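Page-Handling Cell FAQ: Setup and Care

Welcome to the help page for the Zillero cell, our one-arm station for picking up and moving loose printed sheets. Paper is a wonderful thing to teach a robot to handle. It bends, it slides, it sticks to its neighbor, and every sheet has its own ideas! These are the questions we get most from people who have just been given a shift on it.

What do I do first when I come in?

Power up the arm from the wall side, wait for it to finish its self-check, then home it with the table clear. After that, open and close the gripper a few times with nothing in it and listen. A healthy gripper makes a soft, even hum. If you hear a tick at the same point in every stroke, stop and write it in the Tanguy log before you load any paper.

How often do the fingers need cleaning?

Every 300 sheets, and always at the end of the day. Wipe them with a lint-free cloth and a little isopropyl alcohol, tips first. Toner dust builds up faster than you'd think, and a dusty tip slides over a page it should be holding.

Can I swap a finger myself?

Yes, please do, it's a nice job. Switch the gripper to service mode, support the finger with one hand and back the bracket screws out a bit at a time. Put the new finger on loosely, close the gripper so the tips meet, and only then tighten. Go finger-tight all the way around before you pick up the driver. Spares are in the Hatach drawer, left and right in separate bags (they are easy to mix up, so check the letter inside the bag).

How do I know the tips are lined up?

Close them on a strip of copy paper and pull gently. It should resist evenly across the tip. If it pivots, one finger is sitting a hair high - loosen, reseat and try again.

The sheet wrinkles when it's lifted. What should I change?

Lower the closing force first. If that doesn't cure it, slow down the lift. Most of us reach for the speed setting straight away, and it's usually the force. Change one thing at a time and save the profile under a new name, so the next person can get back to the old one.

What about the lens?

Use a dry microfiber cloth, one light pass. No alcohol, and no canned air, which can spit liquid onto the glass. Then run the focus check from the Tasard menu. Karlijn Prins keeps the target card and will happily show you how to read the result.

When was the last big service?

The wrist bearings and the gripper belt were both done in January, at 1,852 hours. The next one is on the wall calendar.

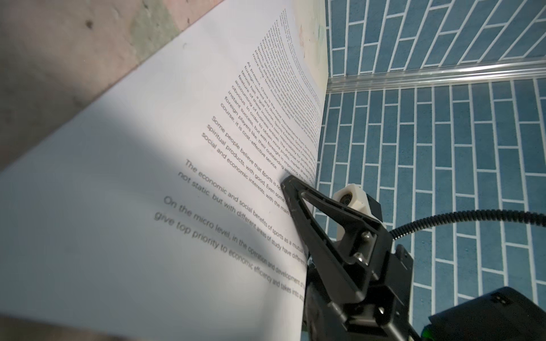 FINGERS AND CABLE

Where should the finger touch the page, and where should the cable go?

Bring the finger in at an angle with its tip resting on the sheet, and let the paper curve up as it lifts. A gentle curve is fine. The cutout finger is the one to use for printed pages, screwed to its black bracket, with the white 3D-printed lens housing next to it. Leave the corrugated cable enough slack to arc well out to the side. Then jog the wrist slowly through its full turn and watch the cable the whole way. If it goes tight anywhere, back up, give it more slack at the clip and do the turn again.

Related pages
Homing the arm after an emergency stop
Saving and naming force profiles
Ordering spare fingers
Reading the focus target card

Last updated: Thursday, May 4, 2023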